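Cusirley software group, shoe rack task
Minutes of the June review

Chair: Gobnait Ní Mhurchú
Present: planning (Awan), perception (Pollitz), control, tooling
Start: 2:10 p.m.

1. Minutes of the last review

Accepted with one change. The line "grasp planner is ready for outside use" was struck. The chair asked who had written it and on what evidence. Planning said it was meant as a target. It will be listed as a target.

2. Status of the planner

Planning reported that the new Awan release finishes its search inside the time limit in 95 percent of simulated trials, up from 90 percent with the old one. The set has 3,000 trials in it.

The chair said she had no quarrel with the number but didn't see what it told us. Every slipper in simulation is stiff, has the same friction all over and sits square to the shelf. Control agreed and added that finishing a search is a different matter from picking up a shoe. Planning accepted both points and asked that the figure be kept in the minutes anyway. It is kept, with the note that it covers search time only.

Discussion moved to how the hand comes in over the shelf. The planner treats the black metal parts of the rack as one box with a margin on every side. With the margin at its current setting the planner rejects most low approaches to the lower slipper of a pair, then picks a steep one that brings the thumb in close to the metal. Tooling asked why the margin can't just be made smaller.
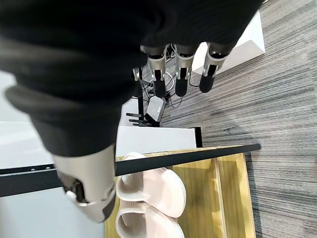 Planning's answer was that the margin covers for error in the shelf pose, and no one has measured that error since the head camera was recalibrated. So the margin is a guess sitting on top of another guess. The chair asked for a measurement before anyone touches the setting. Control would also like the thumb modeled as its own shape. At present it shares one convex hull with the palm, and the hull is far too generous on the inside of the grip.

Action: perception to measure shelf pose error from the head camera and from the wrist camera, same rack, same poses.
Action: planning to split the thumb out of the hand hull and rerun the full set.

3. Perception

Pollitz has 446 labeled views of the rack area. The detector does well on slippers in general. It does poorly on two things we care about: telling one slipper from a touching pair, and giving the toe direction when the opening is hidden by its neighbor.

Perception proposed a larger model. The chair was against it. In her view the labels are the trouble, as the guide never says whether a touching pair gets one box or two, and the labelers each settled it their own way. Tooling pulled up several views during the meeting and found both styles in the same batch. Perception agreed to fix the guide first. The larger model is off the table until that is done and the same detector has been retrained.

There was a longer exchange on clutter. White slippers and a white wall are a weak match for the depth filter, and cables on gray striped carpet come and go in the floor mask. Perception believes the floor mask is good enough for standing work. Control doesn't want the robot taking a step on the strength of it. The chair sided with control. Walking stays off in the planner config, and the flag is to be checked at startup so that an old config file can't turn it back on.

Action: perception to rewrite the pair section of the label guide and relabel all 446 views.
Action: tooling to add the startup check.
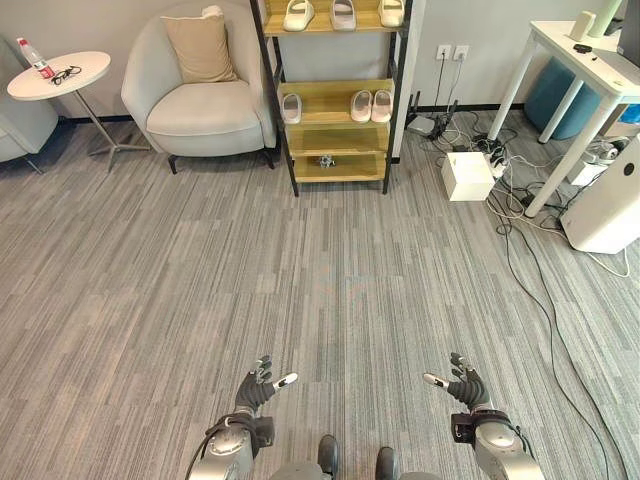

4. Control and the two-hand question

Planning would like to use both arms: one to steady a slipper, one to grip. Control was asked for an opinion and gave a short one. The arms run on separate trajectory clocks. They start together and drift, and the replay tool hides the drift by lining up the two logs at the first contact. Anyone judging two-hand work from replays is looking at a tidied version.

Tooling disputed "tidied" but confirmed that the replay tool does line up the logs, and that there is no switch to stop it. The chair said that was enough for her. No two-hand results will be accepted from replay until the switch exists.

Planning asked if this would hold up the demo for Iven. The chair said Iven had been promised a one-hand pick from the top shelf and nothing else, and she would be glad if we could do that one properly.

On the open hand pose used before each reach, control has reduced the finger spread. No change to success rate is claimed. It was done so the fingertips clear the neighboring slipper.
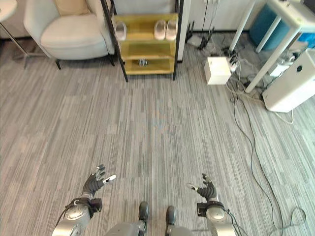 Both hands in the open pose, rack ahead

Action: tooling to add a raw timing switch to the replay tool, off by default for old logs, on for new ones.
Action: control to write down the present clock drift for each arm.

5. How we count success

Carried over from last time and still not settled. The present rule counts a pick as good when the gripper reports force and the arm reaches the lift height. Control pointed out that a finger pressed against another finger also reports force. Perception offered a check from the wrist camera after lift. The chair will accept it on the condition that a person reviews a sample of its verdicts, and that the person isn't the one who wrote the check.

Planning objected that this makes the new numbers impossible to compare with the old ones. Noted. The chair replied that she did not put much weight on the old ones.

Action: perception to draft the wrist camera check, one page.

6. Other business

Config files are still being copied by hand between machines. Tooling asks people to stop. Asked last time as well.

Next review once the pose error figures are in. Closed 3:35 p.m.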